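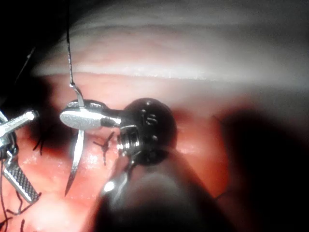
Dinesh Sarkar wrote under my last post that the robot needs fewer hands, and that I should learn something else before the hospital decides it for me. I could not sleep well after this, so I ask it here for everybody.

Will the table assistant still be needed when the suturing is done with the robot?

I have worked as a surgical assistant in Farkley for nine years. Our department got the robot in November, and now the surgeons practice stitching on tissue in the training room. Before, I stood across from the surgeon, followed the thread and cut it. Now the surgeon sits at the console and I mostly watch a screen. Is anybody in the same situation?
Posted by Parveen Howlader, May 20, 2020 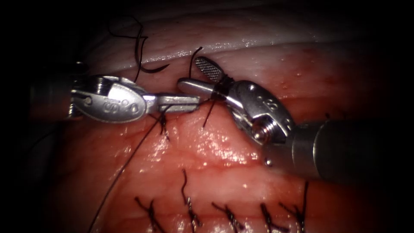

Theatre Staff Newsletter, Issue 172
I give this issue because it had a long piece on our subject, and I agree with half of it.
The robot does not stitch by itself. Every knot is still made by a person, only this person sits farther away. What changed for me is the talking. At the open table I saw the surgeon's eyes and knew what was wanted. With the console I must hear it, so we agreed on short fixed words for "cut", "new thread" and "wait". It took us five weeks until it felt normal.

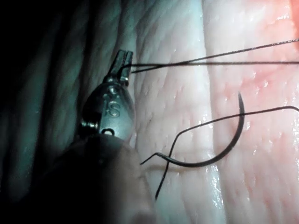
Curved needle lying on the tissue, thread in the jaws.
You also have to keep the needle in your head the whole time. The surgeon looks at one small area, and the assistant is responsible that every needle comes back and is written down. This work became bigger for me, not smaller. Ask your manager for real training time, also on the console, even if you will never operate. I had 3 sessions and I understood much better why they ask for things so late.
Selvaraj Sikder

depends on the hospital. ours put one person less in the room and then took it back. get it in writing what your job is
Dinesh Biswas

I am more on the side of worry than Selvaraj, but I would not leave. In our place the younger assistants lost practice in holding and cutting by hand, and on the days when the robot is in service we do everything the old way, and you can see who is out of training. So we asked to use the practice pads too. After the surgeons finish, we stay with the same pad and tie knots with ordinary instruments.

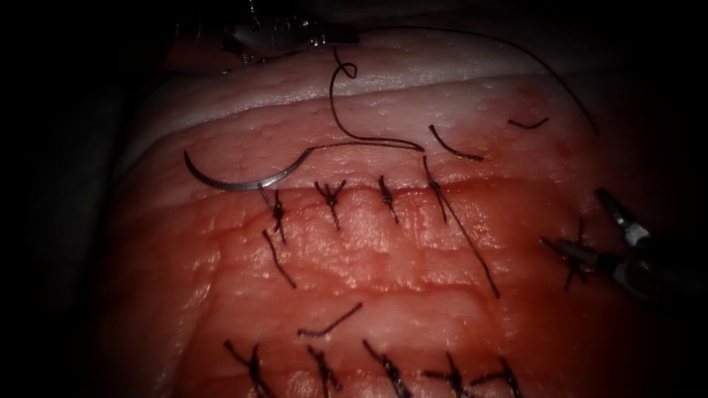
Stitched practice tissue with cut thread ends on it.
Look also at who cleans up and counts when the session is over. With us this went to the assistants without any discussion, and it was not in the plan of hours. I wrote down the minutes for one month and showed them, and then it was put in the schedule. Please do the same, Parveen, before it becomes a habit that you do it for free.
Agnes Chisholm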